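Ulden Meditation Bowl, Medium

The Ulden is a hand-hammered bronze bowl for meditation, sound baths and space clearing. It is supplied with a beech striker and a cotton ring cushion. The note is low and steady. A single strike sustains for over 40 seconds on the cushion, less when held in the palm.

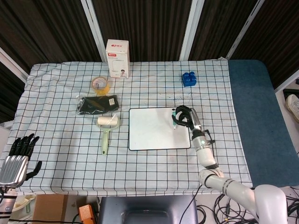 Rim play requires slow, even pressure with the suede side of the striker. If the bowl rattles, reduce speed before reducing pressure. Wipe with a dry cloth after use; do not apply metal polish or place near incense ash.

Diameter: 20 cm
Finish: unlacquered
Supplied by: Plakico
Returns: within 90 days, unused

The large Ulden is out of stock until December. Spare strikers are listed under Accessories.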